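Merkuvmont Opens Registration for Countertop Care Program in Tennant

TENNANT, January 31, 2025 – Merkuvmont, a supplier and installer of natural stone surfaces, today opened registration for a yearly care program covering stone countertops in private homes. The program includes one home visit a year, a written report on the state of the stone, and resealing where the report calls for it. Service begins in February in Tennant and the neighboring town of Ustov.

The company developed the program after a trial with 71 households in Ustov. Each household had a marble, granite or limestone counter that had been in daily use. Technicians visited every home, tested the surface for water absorption, and noted etching, stains and open seams. The results were used to set the length of a standard visit and the order in which the work is done.

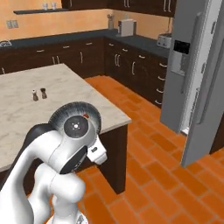

Merkuvmont installs kitchen, bathroom and laundry surfaces and has carried out 628 residential jobs since it opened its Tennant workshop. Kitchen islands make up the largest share of its service calls. An island is used from all sides, and spills near the seating edge are often left until after the meal. Pale marble with soft gray veining, such as the island top shown on this page, remains the most requested finish among the company's customers. It is also the finish that brings in the most questions about lemon juice, vinegar and wine. These acids react with the calcium in marble and leave dull marks, and a sealer does not prevent them. Under the program, light etching on polished or honed marble is treated during the yearly visit at no added cost. Deeper damage is quoted separately, and no work is done until the customer has approved the price in writing.

The yearly fee is $300 for a kitchen with one island and one run of perimeter counter. Bathroom vanities can be added for $103 each. Both prices include travel within Tennant and Ustov, sealer, cleaning supplies and the written report. Customers who bought their stone from another supplier may join on the same terms after a first inspection.

A standard visit includes:

Cleaning of the full surface with a pH-neutral product
A water absorption test at several points, including the areas next to the sink and cooktop
Inspection of seams, edges and the caulk line at the backsplash
Resealing where water darkens the stone
A written report left with the customer

Counters should be cleared before the technician arrives. Sealed surfaces must stay dry overnight, and customers are asked to plan meals accordingly. Small appliances can be put back the next morning.
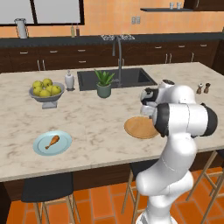

A round wooden cutting board on a marble-topped kitchen island.

The company is also publishing a short care guide for households that do not join the program. It recommends cutting boards for all food preparation, trivets under pans, and a soft cloth with mild dish soap for daily cleaning. Boards should be lifted and wiped underneath after use so that moisture is not held against the stone. Powdered cleansers, bleach and vinegar-based sprays should be kept off marble and limestone.

The guide is free and will be available in print at the Tennant showroom in February. It will also be handed out with every new installation.

Registration is open at the showroom counter and by mail. Homes in Itammont will be added to the service area once a second service crew has completed training. Households there may place their names on a waiting list now, with no deposit required.

About Merkuvmont

Merkuvmont supplies, cuts and installs natural stone for homes. Its workshop and showroom are in Tennant, and it serves customers in Tennant and Ustov. Showroom visits are by appointment.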